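Packing the Endum Lunch Bag
Section 4 of the owner's guide

Read Section 3 (Cleaning before first use) before you start. The steps below apply to the standard and tall bags. For the Sendness shoulder model, see Section 6.

What you need
The bag, unzipped
One or two lidded food containers
A frozen ice pack, wrapped in its sleeve
Whole fruit or vegetables, rinsed and dried

4.1 Before you pack
1. Stand the bag upright on a flat, clean surface.
2. Open the zipper all the way. Do not force it past the stop at the lower end.
3. Fold both handles outward so they stay clear of the opening.
4. Wipe the lining with a dry cloth. If it feels damp, leave the bag open until it dries.

Note: Chill the food first. The bag slows warming but does not cool food that goes in warm.

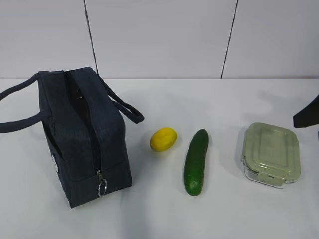 Set everything out before anything goes into the bag. It is easier to judge the fit on the table than inside the lining. Put the bag at one end and the food next to it, as with the lemon, the cucumber and the glass container with the green lid. Check that each latch on the container is folded down over the base before you pick it up. A container that is taller than the bag when stood on end should go in flat or be left out.

4.2 Loading order
1. Place the ice pack against the back wall.
2. Lower the container to the bottom of the bag, lid up. Glass always goes in first.
3. Add firm items such as a whole cucumber or carrots along the side.
4. Put small round items in the gaps.
5. Lay bread, leaves and soft fruit on top.
6. Bring the two sides of the opening together and close the zipper slowly, keeping napkins and bag ties out of its path.

CAUTION: Do not load more than 87 ounces in total, container included. Overloading strains the handle stitching and is not covered by the Endum warranty.

CAUTION: Do not put a glass container straight from the freezer into a bag that has been sitting in a hot car.

4.3 Whole vegetables
Leave cucumbers whole unless you plan to eat them within the hour. Cut ends leak into the lining — the most common cause of odor.

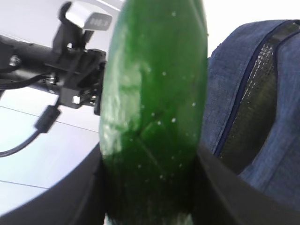 Firm vegetables should be loaded upright where the bag is deep enough. They take up less floor space that way and are less likely to roll under the container. Hold a long green one by its lower end, with the rest of its length pointing up, and tip it gently as it passes the zipper. If the top sticks out above the opening, lay it at a slant across the container lid. Never press it down with the zipper.

4.4 Carrying and storage
Carry the bag by both handles. Keep the side pocket for flat items only, such as a napkin or a card.

Remove food as soon as you arrive if a refrigerator is available. With a Kuneo ice pack frozen overnight, replace the pack after 54 uses or when the seam begins to lift. Empty the bag each evening and store it open.

The zipper is rated for 2,000 openings. For a replacement pull, contact the Villanueva service desk and have your model number ready.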